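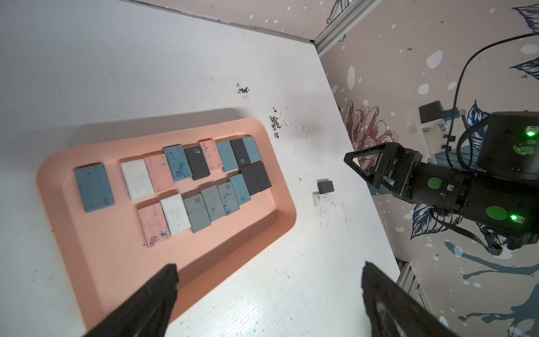
手首カメラの画。ピンクのトレイの右、台上に重ねた消しゴムと右腕のグリッパ。

チケット 2005:右腕のトラス形状フィンガー、小物の把持が不安定
2019-12-16 記入:Gulbyセル評価担当
最終更新:2月
状態:保留(販売元回答待ち)

■ 症状
右腕に付けたTrisaのフィンガーで消しゴムをつまむと、閉じきったあとに対象が指先側へ逃げることがある。100回試して落下が6回。左腕のBillura製では同じ日に落下なし。ただし左腕は試行数がずっと少ないので、これだけでBilluraの方が良いとは書けない。

販売元Carrascoの資料には「形状になじむため小物に強い」とある。小物の寸法も材質も書いていないので、何と比べて強いのか分からない。

■ 環境
双腕セル、どちらも2指グリッパ。台は白。対象は市販の消しゴムで、色も大きさも揃えていない。トレイ内は緩く2列に寝かせ、台上に小さい黒の立方体を白い消しゴムへ載せた状態を作っておく。一番嫌な条件はこの重なりで、上だけを取りたい。

■ やったこと

1) 把持力の変更
初期値から上げた。落下は減ったように見えたが、今度は柔らかい消しゴムが指の間で傾く。元に戻した。Carrascoの最初の回答は「把持力を上げてください」だけだったので、上げた結果を添えて差し戻した。

2) 指先の清掃
台の奥側に黒っぽい屑が散っている。消しゴムの粉と思って拭いたが、成分を調べたわけではない。指先を拭いた直後は調子が良く、しばらくすると元に戻る、という感触はある。感触なので件数には入れていない。

3) 指先の摩耗
手首カメラに映る手前側のグリッパは、右の指の先が灰色っぽく擦れている。問題が出ているのは向かいの右腕なのに、見た目が傷んでいるのはこちら、という点は気に留めておくこと。摩耗が原因だという説は今のところ採らない。右腕側の指先は同じ距離で撮れていないため、比較もできていない。

4) 認識側の切り分け
黒い消しゴムと黒い指が重なると輪郭が取りにくい。トレイの右端寄りは黒が隣り合っているので、ここの失敗を全部グリッパのせいにするのは乱暴だと思う。把持点を手で教示して再試行したところ、黒の隣り合わせは改善した。重なった立方体は改善しなかった。後者はフィンガー側の問題として残す。

5) 進入角度
上からではなく横から寄せる現在の姿勢だと、指が下の白い消しゴムに触れている可能性がある。角度を立てると今度は右腕のケーブルのたるみが気になる。ケーブルを留め直してから再試験。未実施。

■ Carrascoからの二度目の回答(要約)
・制御器のファームウェアを更新してほしい
・LEDが緑なら異常なし

更新は適用した。落下の出方に変化は見られない。LEDは緑で点いているが、緑のまま落とす。異常検出の条件に「つかんだ物がなくなった」が入っているのかを質問した。返事はまだ。

■ 比較についての注意
社内で「Trisaは駄目、Billuraにする」という話が先に歩いているようだが、左右で姿勢も対象の並びも違う。フィンガーを左右入れ替えて同じ条件で回すまで、どちらの結論も出さない。カタログの把持力の数字も測り方が両社で違い、横に並べて比べられる表にはなっていない。

■ 追記(2月)
入れ替え試験に必要な取付板がTrisa側だけ届いた。Billura側は納期の連絡なし。片側だけ先に回すことも考えたが、また条件の揃わない数字が増えるだけなので待つ。

■ 残作業
・右腕ケーブルの留め直し
・指先を左右とも同じ距離で撮影
・台の屑を拭いてから開始、途中で拭いたら記録に残す
・制御器のログをCarrascoへ再送(前回は添付が開けないと言われた。こちらでは開ける)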